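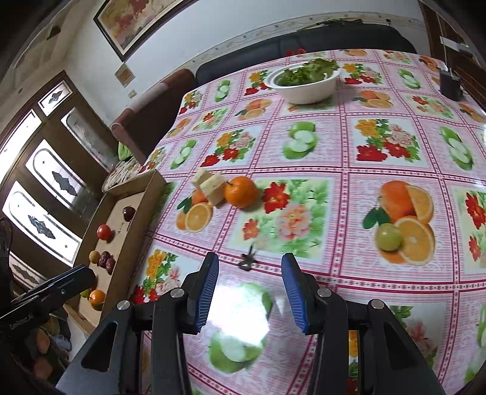
Page last changed: June, pads and tablecloths sections

Castow hand-held gripper: product notes and rules of use

The Castow is a two-finger parallel gripper that you hold and squeeze, sold by Dekero from the Zukville workshop. It picks things up. It puts them down again. A great many people have bought one on the understanding that this would be simple, and the second half of this page is for them.

What you get

One gripper, black, with ribbed blue pads fitted to the inner faces of both fingers. One spare pair of pads. One hex key, which you will lose. One printed copy of the rules below, which in our experience is used to level the table.

Order number 853. The bare gripper, without the pads or the camera bracket, is listed separately and doesn't include the rules, though they still apply.

Load and grip force

The rated load is 600 grams, held level, with both pads in full contact. It is not 600 grams at arm's length by one corner while talking. The grip limiter is set at 9 newtons before it leaves us and there is a dab of paint on the screw. If the paint is cracked when the tool comes back, we will ask, and we would like you to have thought of an answer.

The limiter protects the pads and the linkages. It does very little for your shopping. A single grape will give up long before the tool does, and so will a ripe tomato. Squeeze until the thing stops sliding and then stop squeezing.

Rules of use

These began as a note from Latifa Ouali to the rest of the workshop and have been tidied since. Anyone recording demonstrations with a Castow under a Dekero support plan is expected to follow them. Anyone else may do as they like, but should mention it before ringing us.

1. Look at the pivot pins before each session. They are the round silver ones on the linkages. They should sit flush and the fingers should open and close as a mirror of each other. If one side arrives early, put the tool down and fetch the other one.

2. Start with the fingers open and empty. A session that begins with something already in the grip has lost its approach, and the approach is most of what anyone wanted.

3. Both pads in view before you close. If you can only see one, you are guessing about the other.

4. One object at a time. Two dates that have been lying side by side will try to come as a pair. Separate them first, or record it as a double pick and say so in the log.

5. Keep the speed down. The test is whether somebody across the table could tell you which object you were going for before you got there. Most new users fail this for a full afternoon.

6. Set down, open, withdraw, in that order. Opening while withdrawing is called throwing.

7. Where two grippers are working at one table, agree who has which side. Crossing over is allowed if you say so out loud. Clashing the fingers is a stoppage, and both tools go back to rule 1.

8. No fingers (yours) between the pads. We had hoped this one could be left out.

Food

Plenty of people use real fruit and veg, and we encourage it — plastic fruit weighs nothing and behaves like it. A mixed table is best. Something round and heavy for its size, such as an orange; something small and slippery; something wrinkled; something with points on it, which will catch in the pad ribs and teach you about ribs. Lettuce belongs in a bowl until you are confident, and possibly afterwards.

Food that has been gripped is not served. This is a rule and was written down on a Wednesday, after lunch. Wash the pads in warm water with washing-up liquid, dry them, and leave them off the tool overnight. Do not put the whole gripper in the dishwasher. The warranty form now has a box for this.

Cherry tomatoes and grapes should be changed once the skin marks. A bruised grape grips differently from a fresh one and your recordings will quietly disagree with each other for the rest of the day.

Tablecloths and other surfaces

We used to ask for plain matt surfaces and we have given up, on the grounds that people live in houses. A patterned cloth is permitted. A glossy patterned cloth is permitted. If the pattern is itself fruit, so that a green grape is sitting on a printed orange with printed apples for neighbours, that is permitted too, and is a fairer test of the system than anything we could have set. Three conditions:

Pull the cloth flat and fix it underneath. A crease is enough to start a grape rolling.

Deal with glare if you can. Draw a curtain or move the lamp. A bright patch in the foreground that wipes out the print will wipe out whatever you put there as well, so keep the objects clear of it.

Log the cloth. "Pink, fruit" is a perfectly good entry. "Table" is not.

Boxes and bowls used as targets should be the shallow sort to begin with. A low cardboard box does nicely. Write on it if you must, but keep the same box facing the same way for the whole session.

Pads

Kabbaj make the pads and we fit them. Replace both together, always. A new pad facing a worn one pulls the object to one side, and the user then learns to correct for it, and the correction has to be unlearned when the second pad is finally changed. Ehab Fawzy keeps a drawer of single pads returned to us as "hardly used". They are no good to anyone and he won't throw them out.

Check the ribs with a thumbnail. If you can't feel them, neither can the grape.

Sessions and records

Five tables' worth is a sensible day for one person. After that the wrist tightens and the grips get short and cross. Log the tool number, the pads fitted, the surface, the objects, and anything dropped. Drops stay in. We get very tidy logs from some customers, and we read those ones twice.

Household rooms are fine to work in. Ask whoever lives there first, and put things back.

Returns and repairs

Send the tool with its pads on and the log for the last session. Linkages and pins are repaired at Zukville. Camera brackets are replaced, because bending them back never works, however many people have tried it before posting.

Related items

Kabbaj ribbed pads, blue, pair
Castow bare gripper, no pads
Castow camera bracket
Pivot pin set with hex key
Hex key (single)
Session log book, ruled
Rules of use, printed card, wipe-clean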